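Visit report: Skalia demonstration lab, December
Equipment planning, Parsons site

The purpose of the visit was to check the hand-held gripper kit against our budget line before the order goes in. Farhad Daneshvar ran the session and answered questions on cost and supply.

The kit is quoted per operator station: gripper body, soft fingers, head-mounted unit and cabling. Fingers are a consumable. Skalia replaces a set every 500 cycles and stocks 39 spares. Our draft had no line for them at all.

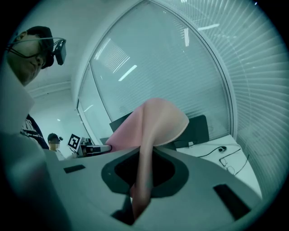 Lead time is six weeks for the bodies and shorter for fingers. Drullmont supplies the finger material, and Trovetov will hold a price for one quarter if we commit to the full quantity. Farhad advised against splitting the order, as calibration is charged per delivery.

Desk space needs to go into the room plan. Each station takes a monitor, a charging point and clear floor to stand on. Our room 54 fits two stations comfortably and three with the cabinets removed.

Open items: warranty terms on the head unit, and whether marker plates are included or extra. Amber Kershaw is to request a revised quote covering both.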